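Search this blog
Type and hit enter

My Tiny Coffee Cup Problem (and the Table They Live On)

Posted in: Around the House, Little Things, Mugs

So I've been meaning to write about the cups for a while, and then it was suddenly February 8, 2022 and my tea was cold and I thought, fine, let's do it now.

If you've been reading for any length of time you know I can't walk past a toy kitchen shelf. Little pans, little whisks, little bags of flour the size of a matchbox. But the takeaway cups are what finally got me. They're shaped just like the ones you'd carry out of a coffee shop, only they're tiny, and they have lids! I bought my first few through Emamico last October for 90 cents apiece and told myself that was plenty. (It was not plenty.)

Storage has been a journey. I tried a tin, which rattled. I tried one of those bead organizers from Jinirix with 20 little compartments, and every single compartment was just a hair too narrow. I was so annoyed I gave it to my sister for her buttons. What works best is a plain white cup, a real one, with the small ones dropped in however they land.

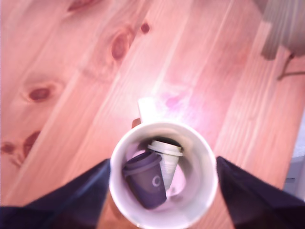
Purple one and white one, bunking together.

I do love that purple. It has a little white ring printed on the side, like a coffee shop logo that never got around to picking a name, and the lid is a touch lighter than the rest. My niece calls it the grape latte and will not serve it to anyone she's mad at.

The other thing people ask about is the table. It's pine, it's full of knots, and I've gone back and forth on it for years. When we moved out to Kiltenmont I had a whole plan to sand it down and paint it cream. I even had the paint! Then I sat there one evening looking at the swirls in the grain and couldn't do it. It's soft wood and it dents if you so much as look at it, but small things look so nice sitting on it, especially anything in a dusty blue-gray.
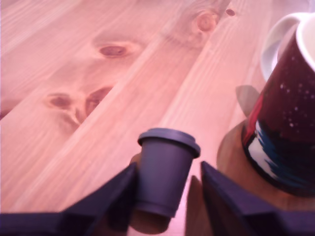 The Small Things Club | Ermelinda Sampaio, Kitchen Table Corner

I wipe it down with a barely damp cloth and put oil on it when I remember, so maybe twice a year. Don't use the lemon spray stuff. I did that once and it was sticky for days and everything I set down had to be peeled back up.

Now for the full-size mugs, which I've been trying to be strict about. We did a big clear-out after the holidays and I'm allowed to keep 4 on the counter, everything else goes up in the cabinet or out the door. The chipped one from the Sepúlveda bakery went (sniff). The giant soup one went. The space one is staying, no discussion, with its big blue planet and the ring going around it and all those little stars on maroon. 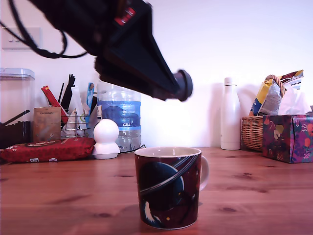 It's the one I reach for when I've got a long afternoon of sorting ahead of me, and it goes with absolutely nothing else I own. My husband thinks we should have a matching set like grown-ups. I've looked at matching sets! They make me feel like I'm in a dentist's waiting room.

Next up I want to find a little tray for the small cups, something with a lip so they don't go rolling off onto the floor. If you've seen one, leave me a comment, and tell me how deep it is.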